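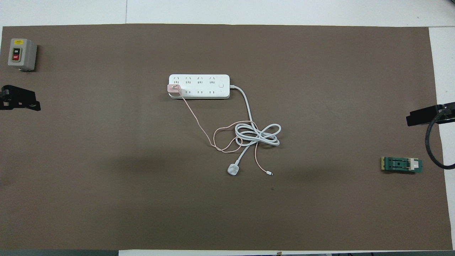

Chapter 4: Cords, Coils and Tangles

Few things in a house misbehave as cheerfully as a cord! Leave two of them together and they will find each other, and the thinner one usually goes wandering. A pale pink charging cable threaded through the loops of a thick white power cord is a lovely first puzzle, with a plug at the end of one and a small connector at the end of the other. Which would you free first? Keep your answer in mind, and we'll come back to it in Section 4.2.
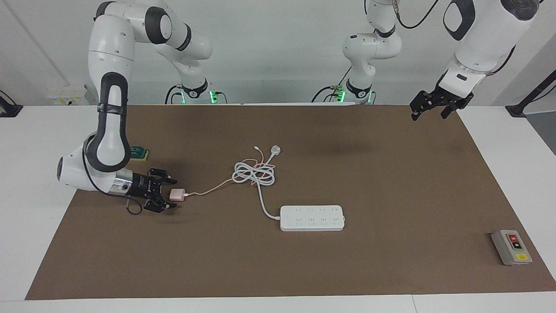
Thickness matters a great deal. A heavy cord holds wide, springy loops, while a light cable slips into any gap it's offered (try it with string and a bit of garden hose). In this chapter you'll learn to trace a cable from its free end, open a coil without pulling it tight, and wind it up again the way Bohdan Pavliuk teaches it in his Handier workshops.

Before you start: switch off and unplug everything at the wall.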